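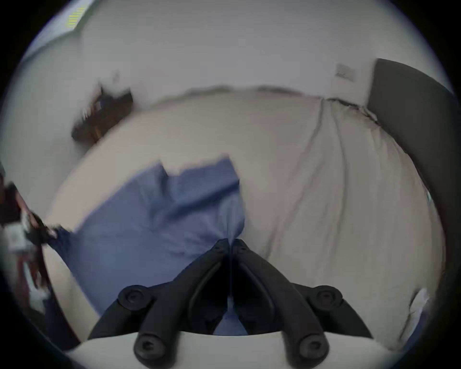
Blue cloth on the bed, pinched at a small fold.

Zemalbridge > Who we are > About the school

Posted in October by the Zemalbridge office

We teach people to do laundry, make beds and put clothes away. If that sounds like a thin reason for a school to exist, we had the same doubt when we opened in two rooms in Illau, and we have not entirely lost it.

Most of what is sold as home organization looks to us like boxes. You buy the boxes, you fill the boxes, and a year later the T-shirts are back on the chair. We don't sell boxes. We also don't believe that a tidy drawer makes anyone calmer, and we took that claim off our flyer after a student asked how we knew.

What we do teach is handling cloth. The basic course is 34 hours, most of it spent at a bed, with a sheet on it and a heap of ordinary clothes. Beds are where people fold at home, so we gave up on the big tables early. A mattress gives under your hands and a wrinkled sheet drags at the fabric, and a method that only works on a hard flat top is not much use to a person with one bedroom.

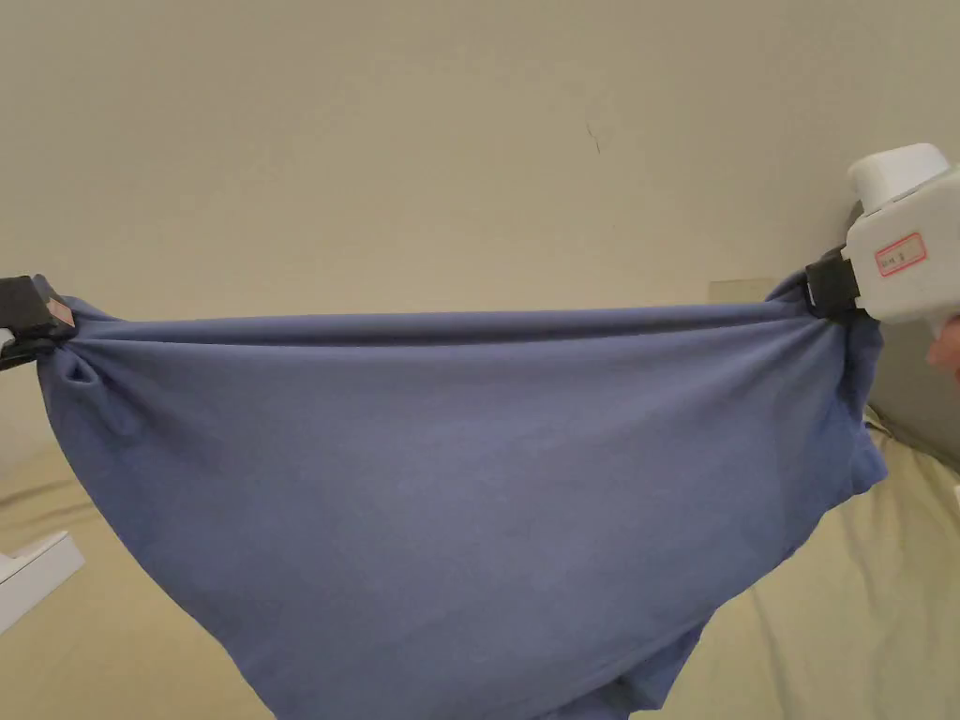
Blue garment held at two points, with the top edge pulled straight.

Holding is the part that students want to skip. Pick up a soft knit by two points and the rest of it sags. Where you pinch decides where the sag goes. We spend a whole morning on this. Some 200 people have sat through it so far and a fair number told us it was too long – we cut it by ten minutes.

The Kong method, which many of you write to us about, is covered in one session. It is fine for shirts. We have our doubts about fitted sheets, and about anyone who says they have solved them.

Evening classes run at our Zikirbridge room and cost 80 for the set. There is no certificate. Bring your own laundry, clean please.

This site uses cookies to remember your settings. By continuing to browse you accept our cookie policy. Accept | Manage choices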